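Ulla Hovland
10th September

Sorting out the bookshelf this month. I'll put it all in one thread so I don't clog up everyone's feed.

Background: the shelves took in every book that came into the place for years and gave none back. When I finally made a list in January it came to 264. I've been putting off the next step ever since.

The bookcase is the dark wooden one with the slatted backs. Slats look nice and let the air through, but small paperbacks lean into the gaps and end up at odd angles. If you're buying one, put a book on it in the shop first.

The other thing about it is the front rails. They have half-round notches cut along them. I don't know what they're for. Bottles, was Ivar Berge's guess. A thin book laid flat will poke a corner out through a notch and get bent.

Rules I've set myself. Take one compartment at a time. Every book comes out, gets a wipe, and gets looked at front and back before it goes anywhere. No reading beyond the first page or I'll still be here in January.

I broke the last rule in the first compartment.

Most of this batch is Chinese paperbacks. They came to me in a box from Kadir Yazıcı, who was clearing a flat and didn't want them to go for pulp. I can read a little, slowly, with a dictionary. Enough to sort by subject, mostly.

Sorting by subject went badly, so I've changed to sorting by condition. It's faster and I don't have to look anything up. Sound books go upright. Anything with a loose spine lies flat until it's mended. Anything mouldy goes out, and so far there have been only 7 of those, all from the bottom of the box.

Covers next. I check for creases, scuffs and soft corners. A creased cover can go under a weight for a week with a sheet of baking paper each side. Scuffs I leave alone. I tried wax on one years ago and it went cloudy.

Two from this compartment, the red one and the yellow one:

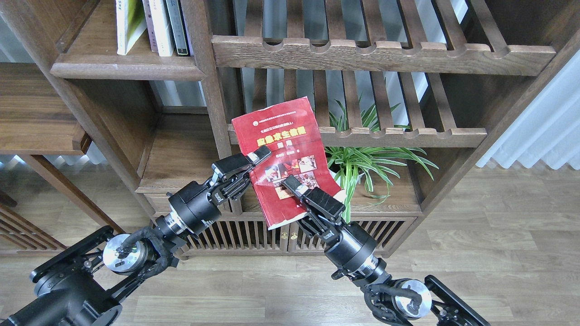
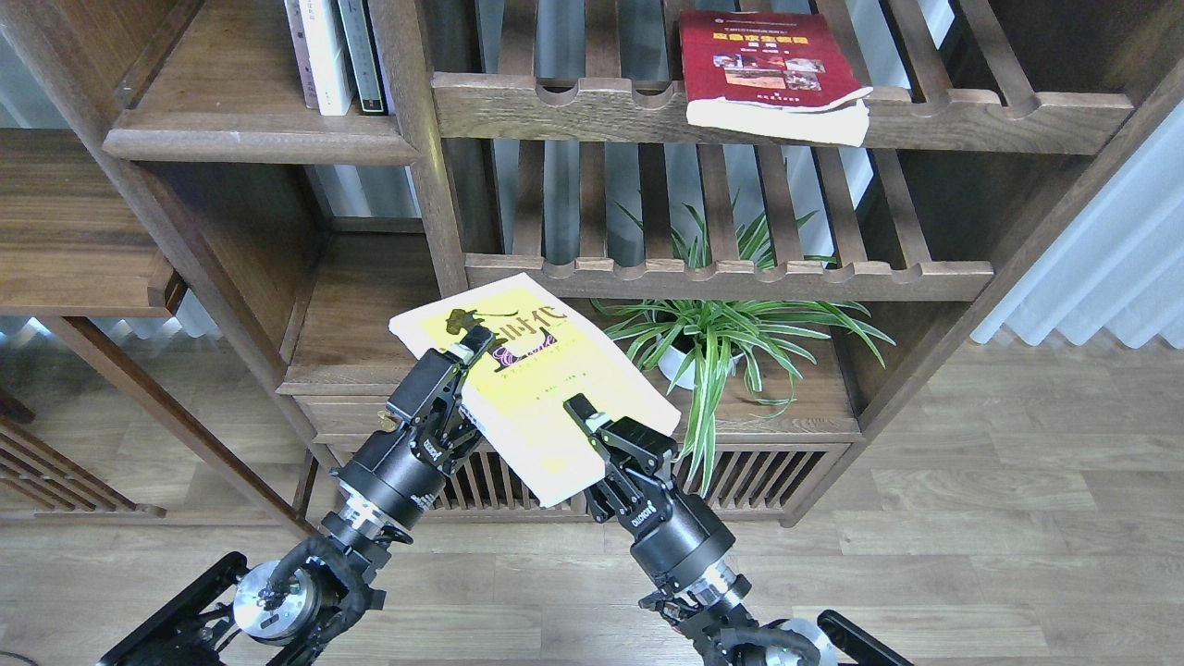 Both paperbacks with Chinese titles on the cover, the red one first and the yellow one second.

The red one has had a hard life. Creased cover, wear along the edges and down at the lower corner. The title is in big yellow characters and there's a collage of little photographs in the middle. I'm keeping it as it is. It goes under the weight and then back on the shelf.

The yellow one has 时代 in the title, which is "era" or "times". I haven't worked out the rest yet. Aarti Tomar asked if it was a magazine. I don't know, Aarti, I'm on the no reading rule.

Someone asked about the plant. It's a spider plant in a white pot and it lives under one of the notched rails. It can stay as long as I water it in the sink and let it drain before it goes back. Water and paperbacks don't mix, and those leaves drip further than you'd think.

Supplies, as a few of you wanted to know. Soft paintbrush for the top edges. Dry cotton cloth for the covers. Baking paper. Two bricks wrapped in a tea towel for weights. White glue and a cocktail stick for loose pages. I bought a roll of Flunach book tape as well and haven't opened it. Tape is the last resort, it yellows.

Roald Aasen says to stand the books by height, tallest at the outside, so they hold each other up. I tried it on one shelf and it does work. It also looks like a row of teeth, so I've gone back to putting them in as they come.

Do not pack them tight. If you have to pull a book out by the top of its spine, there are too many on that shelf. I take one out and leave the gap.

Where the spares are going: the swap shelf at the Zivell café takes paperbacks in any language, up to 6 at a time. Bigger lots I'll take to the Iltavard book fair if they have a table free. I've got some 100 to move on, so there will be a few trips.

If anybody here reads Chinese properly and wants first pick, send me a message before I start carrying bags down. I'd sooner they went to someone who will read them. No charge, you only pay the postage.

Reply to Kadir: no, you can't have them back.

Reply to Ivar: I measured a notch against a wine bottle. The neck fits. So you may be right, and I've been keeping books in a wine rack.

Next compartment tomorrow if my knees agree. It's the low one, and I can see two dictionaries and something with no cover at all.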